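Textiles and Clothing, Unit 2: Edges and Bindings
Lerkthorpe Evening Classes
Handout for the October group

A cut edge frays unless something is done to it. The usual choices are a hem, a facing or a binding. A hem works well on a straight edge. On a tight curve it puckers, so necklines and armholes are normally faced or bound.

Binding is a strip of fabric folded over the raw edge and stitched down. It shows on both sides of the garment, so its colour matters. A contrasting binding draws the eye to the line of the neck and arms, and also shows up uneven stitching. Beginners should practise with a matching one first. 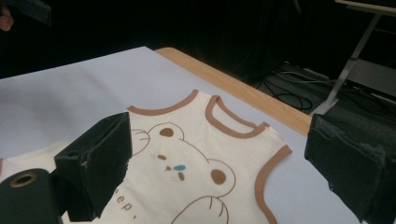 Page 17

Bias and straight strips

Woven strips for curves are cut on the bias, at 45 degrees to the selvedge. Bias strips stretch and will lie flat round a bend. Straight strips are stronger but only suit straight edges. Knitted strips are cut across the width, where the stretch is greatest.

Räsänen's method, which we use in class, is to measure the seam line and cut the strip slightly shorter for a knit. Ease it on evenly. If the neckline stands away from the body, the strip is too long. If it gathers, the strip is too short.

Small garments are harder than large ones because the curves are tighter. Clip the seam allowance only if the pattern says so, and never past the stitching line.

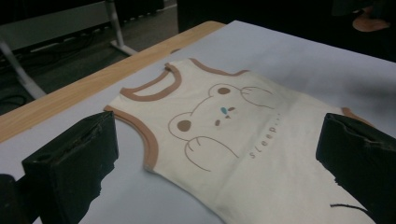
Before next week

1. Read pages 117 to 123 of the course book, then the table on page 177.
2. Cut two bias strips from the Pluleck cotton and join them with a diagonal seam. Press the seam open.
3. Bind one inside curve and one outside curve. Bring both samples, including any that went wrong.

Tatitz thread is in the cupboard by the door. Please put the reels back.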